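Posted by Catríona Hegarty
November

I have been trying to get the bag situation under control before the weather turns. We keep one by the back door for trips to the park, the kids' games and anything else that means sitting outside for more than an hour. For most of the year it gets packed in a hurry and unpacked when something starts to smell.

Last month I emptied it out and found two pairs of gloves, a parking stub, a melted granola bar and a library book that was 44 days overdue. After that I decided to write down what goes in it and stick to the list.

The list is short. Drinks, something to sit on, a cloth to put the food on, napkins, a trash sack. Food goes in a separate container because I got tired of crumbs in everything. Zinhle Shabalala, who lives two doors down and does more of these outings than we do, keeps her blanket in the car year round. I tried that and the blanket came back smelling like the car.
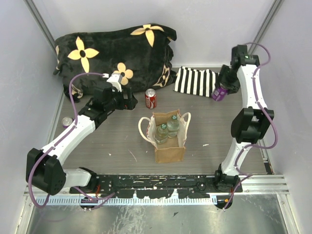
Drinks go in first, standing up. I used to put them in last so they were easy to reach, and they would lie sideways on top of everything and roll out on the first turn. Water bottles stay upright pretty well if you put them side by side in the bottom of the bag. Cans are harder. They slide under things, and then you have a can in the corner of the trunk until spring. If I bring soda I put it in after the water and wedge it with the napkins.

The blanket is the big question. The black one with the yellow flowers is the one everybody wants, and it's plush, so it takes up as much room as everything else put together. Folding doesn't help much. Rolling is a little better, but it loosens up again as soon as you let go. For now my rule is that the blanket travels by itself, under somebody's arm, and the bag is for everything else. Danish thinks we should get a strap for it. He may be right, but I'm not buying one more thing until I know we'll use it.

The striped cloth is easy. It folds flat and it can slide down the side of the bag after the bottles are in. I don't iron it. It's going on a picnic table.

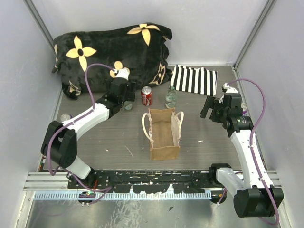

The bag with nothing in it, and the drinks standing behind.

I like a bag with rope handles for this. You can hang it on the hook by the door and it's easy on your hands when it's heavy. The one we had before this was a freebie from Simberg with thin flat straps, and one of them gave out in a parking lot. I sewed it back on twice and then used it for rags.

Unpacking is the part I still need to work on. The bag should get emptied the same evening, down to the bottom, with the cloth in the wash and the leftover drinks back in the pantry. We have done that on three of the last four trips. On the other one it was late and raining, and the bag sat in the hall until morning.

I taped the list inside the closet door at a height the kids can read. My son has already added cookies to it in marker.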